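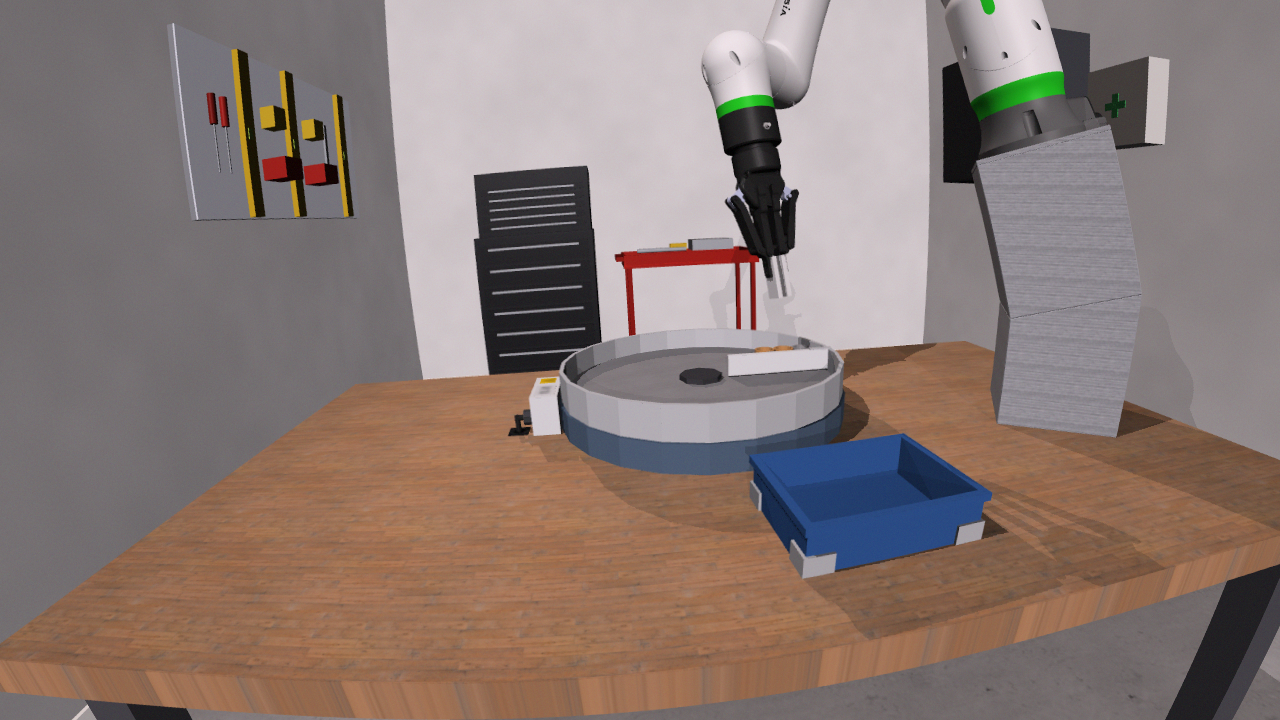

Re: Open day at Larkusley

On March 16, 2025 the list wrote:
> Will the Clakar demo run on the real arms or only in simulation? And is there still room in the afternoon?

Simulation only this time. The model has both arms, and the round feeder and the blue bin on the one table, and visitors can watch it on the big screen. The hand on the first arm is the part most people ask about, so we will spend longest on that.

We start at 2 and have 14 places left out of 27. Parking is behind the Dehghan building. Please reply off list if you want a place — the Kumura group has already booked.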